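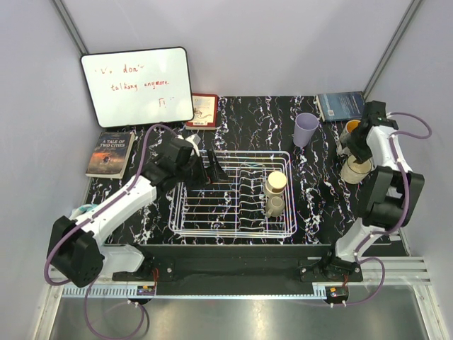 学生レポート > 音楽・合唱

混声合唱の練習における母音の統一について
―ヴォカリーズ的な小品を用いた学内合唱団での実践報告―

1. はじめに

私は留学生として音楽学科で勉強しながら、学内の混声合唱団でバスを歌っています。本レポートは、合唱演習の課題として、春学期に合唱団の中で行った練習の内容とその結果をまとめたものです。

私がこの題目を選んだ理由は、自分自身の経験にあります。私の母語には、日本語の「う」と同じ母音がありません。入団して最初の練習で、隣の人と同じ音の高さを歌っているのに、響きが合わないと感じました。音程が悪いのだと思い、鍵盤で何度も確かめましたが、高さは合っていました。その後、指揮をしている先輩から「母音が違うのではないか」と言われました。そこで初めて、合唱では音の高さと母音を分けて考えることができないと知りました。

合唱の教科書には、母音をそろえることが大切だと必ず書いてあります。しかし、どの順番で、どのくらいの時間をかけて練習すればよいかについては、本によって説明が違います。そこで本レポートでは、一つの曲に限って、母音の練習の順番を変えたとき、歌い手の感じ方がどう変わるかを調べることにしました。

2. 使用した曲

使用した曲は、Vodelという題の無伴奏の混声四部の小品です。全体は90小節で、前半は歌詞がなく、母音だけで歌います。後半に短い歌詞が入りますが、同じ言葉を何度もくり返すので、発音を覚える負担は大きくありません。出版はTollentの合唱シリーズで、表紙には中級向けと書いてあります。私の意見では、音を取ることだけならば中級で正しいですが、前半の弱音を美しく保つことは、中級よりも難しいと思います。

前半は「u」で始まり、中間で「o」を通って「a」に開きます。強弱記号はppからmfまでで、急な変化はありません。そのかわり、フレーズが長く、息をつぐ場所が楽譜にあまり書いてありません。38小節目でソプラノとテノールがオクターヴで同じ旋律を歌い始めるところがあり、ここで母音の違いが一番はっきり聞こえます。アルトとバスは、その下で長い五度を保っています。

後半の歌詞は、夜の川を渡る舟についての古い民謡風の詩です。今回の報告では、歌詞の解釈についてはほとんど扱いません。

なお、同じシリーズにはProkopenkoという、もう少し長い曲もあります。こちらも候補でしたが、バスがさらに二つに分かれるため、私たちの人数では無理だと判断しました。

3. 参加者と練習場所

参加したのは合唱団の団員31名です。パートの人数にはかたよりがあり、アルトが多く、テノールが少ないです。音楽学科の学生はそのうちの一部で、ほかの学科の学生の方が多いです。楽譜を読むことに慣れていない人もいますので、練習の指示はできるだけ専門用語を使わないで行いました。

練習場所は二つありました。普段は講義棟の地下の部屋を使いますが、ここは天井が低く、床にカーペットがあるので、響きがほとんどありません。月に一度だけ、Plimanceホールの舞台を借りることができます。ホールでは自分の声がよく返ってきますので、歌いやすいと言う人が多いです。しかし、私は地下の部屋の方が母音の違いをよく聞くことができました。響きが多いと、違いが隠れてしまうからだと思います。

4. 練習の方法

練習は2種類の方法で行いました。以下では、方法Aと方法Bと呼びます。

方法Aは、広い母音から始める方法です。初めに「a」で前半を通し、次に「o」、最後に「u」で歌います。口を大きく開けるところから始めるので、声が出しやすく、初心者にも分かりやすいと言われています。

方法Bは、反対に「u」から始める方法です。唇を前に出して小さく丸め、その形をできるだけ保ったまま、口の中だけを少しずつ広くして「o」と「a」に進みます。楽譜の順番と同じですので、曲の流れを覚えやすいという長所もあります。

どちらの方法でも、次の手順は同じにしました。

(1)全員で円になって立ち、ハミングで五度の和音を作る。
(2)パートごとに、一つの音を長く伸ばしながら母音を変える。
(3)38小節目からの部分を、ソプラノとテノールだけで歌う。ほかのパートは聞いて、意見を言う。
(4)全員で前半を通して歌う。
(5)短い感想を紙に書く。

(3)で聞いている人が意見を言うときは、「暗い」「明るい」だけで終わらないように、どのパートの、どの音がそう聞こえたかまで言うことにしました。初めはみんな遠慮をして、なかなか意見が出ませんでした。私も、先輩のパートに対して意見を言うことは、少し怖かったです。三回目の練習から、意見を先に紙に書いてから読むことに変えたところ、話しやすくなりました。

5. 結果

5.1 方法Aについて

方法Aでは、声の量はすぐに大きくなりました。感想の紙にも「歌いやすい」「喉が楽」という言葉が多くありました。しかし、「a」から「u」に移ったとき、音程が下がることがよくありました。特にバスでは、母音が狭くなると同時に息の流れも弱くなり、和音の土台が低くなってしまいました。先輩からは、口は小さくしても息は小さくしないように、と何度も注意されました。

また、「a」の音色が人によって大きく違うことも分かりました。日本語を母語とする人の間でも、口を横に開く人と縦に開く人がいました。初めに広い母音で歌うと、この違いがそのまま残り、後の「o」にも影響したようでした。

5.2 方法Bについて

方法Bでは、最初の印象はよくありませんでした。声が出にくい、つまらない、という感想がありました。日本語の「う」は唇をあまり丸めないので、楽譜の「u」を歌うためには、普段の発音を一度忘れる必要があります。この点では、私は母語の「u」がもともと深い音ですので、ほかの人より少し楽でした。反対に、入団のときに私が合わなかったのは、まわりの「う」に合わせる方法を知らなかったからだと分かりました。

二回目からは、パートの中の音色がだんだん近くなりました。38小節目のオクターヴも、ソプラノが上から軽く乗るように歌うと、テノールと一つの線に聞こえることがありました。テノールの人数が少ないので、ソプラノは思っていたよりもずっと小さく歌わなければなりませんでした。

ただし、方法Bでは「a」に着いたときに、音色が暗くなりすぎるという問題がありました。唇の形を保とうとする気持ちが強すぎて、「a」が「o」に近くなってしまうのです。録音を聞いたとき、楽譜では一番明るいはずの場所が、あまり明るくありませんでした。この問題は、学期の終わりまで完全には直りませんでした。

5.3 感想の紙から

学期の終わりに、どちらの方法が自分に合っているかをたずねました。音楽学科の学生では方法Bを選んだ人が多く、ほかの学科の学生では意見が分かれました。合唱の経験が短い人の中には、「Aで体を温めてからBをするのがよい」と書いた人がいて、私はこの意見が一番実際的だと思いました。

また、母音とは関係がない感想も多くありました。例えば、息つぎの場所を早く決めてほしい、地下の部屋が暑い、楽譜の文字が小さい、などです。息つぎについては、6月の練習から、同じパートの隣の人と違う場所で吸うという約束を作りました。

6. 考察

今回の練習から、私は次のように考えました。

まず、母音の順番は、曲の性格によって選ぶ方がよいということです。Vodelのように静かに「u」で始まる曲では、方法Bの練習がそのまま曲の始まりの準備になります。もし力強い「a」で始まる曲であれば、結果は違ったかもしれません。

次に、聞く練習の時間についてです。手順の(3)で、アルトとバスは歌わずに聞いていました。この時間は、初めは休憩のように思われていましたが、私はここで一番多く学びました。自分が歌っているときは、自分の声の骨の響きが強く、隣の人の母音を正しく聞くことが難しいです。

また、留学生として気がついたこともあります。練習で「もっと自然な『お』で」という指示がありましたが、「自然」という言葉の意味は、母語によって違います。私にとって自然な「o」は、団の響きの中では広すぎました。指示を出す人が実際に歌って聞かせてくれたときは、すぐに理解できました。

7. 本報告の限界

今回は同じ団員が両方の方法を続けて行いましたので、後に行った方法Bの方が、曲に慣れている分だけ有利だったと思います。順番を入れかえて調べることは、時間が足りなくてできませんでした。また、結果の多くは団員の感想と私の耳によるもので、音の分析は行っていません。録音も地下の部屋のものだけで、ホールでの録音はありません。

8. 今後の課題

秋学期には、後半の歌詞のある部分について、子音の長さをそろえる練習をしたいと考えています。特に「n」と「m」は音程を持つ子音ですので、前半の母音の練習とつながりがあるはずです。それから、方法Aを短くして準備の発声に使い、そのあとで方法Bに入るという組み合わせも試す予定です。「a」が暗くなる問題については、ソプラノから先に口を開き、ほかのパートがそれに続くという案が団の中で出ています。

最後に、練習の時間を使わせてくださった合唱団のみなさんと、日本語の文章を直してくださった学習支援室の方に、お礼を申し上げます。

使用楽譜
Vodel 混声四部合唱、無伴奏(Tollent)

付記
感想の紙は無記名で集めました。本文の中の感想は、意味を変えない範囲で短くしてあります。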